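Dye bleeding onto sheets – is this set for good?

Asked in Laundry & Fabric Care
831 views, 3 answers

I bought a big blue-violet cotton throw from the Trakis outlet in December and washed it once by itself, cold, like the tag says. Slept under it for a week and now my fitted sheet has a faint purple haze all down one side. I already ran the sheet through a normal warm wash AND the dryer before I noticed (I know, I know). Is the sheet a goner? And how do I stop the throw from doing it again? I really love the color and don't want to give up on it.
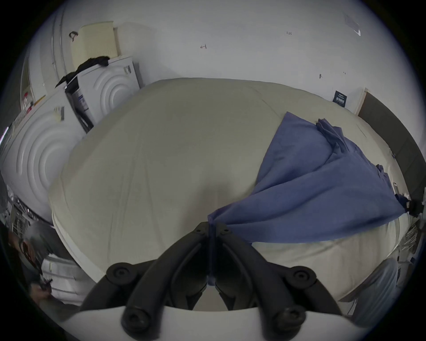
We have pretty hard water here in Gitside if that matters. No bleach please, the sheets aren't white and I've ruined stuff that way before.

Answer 1 (accepted)

Not a goner! Dryer heat makes it harder but I've pulled dye out of dried sheets plenty of times. Fill the tub or a big bucket with warm water, mix in oxygen bleach powder (not chlorine, it's usually fine on colors but test a corner first) and leave the sheet in overnight. If the water goes purple, dump it and start over. Mine took 3 rounds once.

For the throw, same idea but cold water and just a little detergent. Soak, drain, repeat until the water stays clear. Deep blues and purples can take forever – I had a Moschos bedspread that was still letting go of color on the fourth soak. Dry it away from anything you care about.

Answer 2

vinegar and salt. my mom always did it

Answer 3

Vinegar and salt won't do much for modern cotton dyes, sorry. Look for a dye fixative made for cotton, the fabric store in Fikcombe carries one and it was 4 dollars last I looked. Rinse the loose dye out first or you're wasting it. Also color catcher sheets, I toss one in with anything new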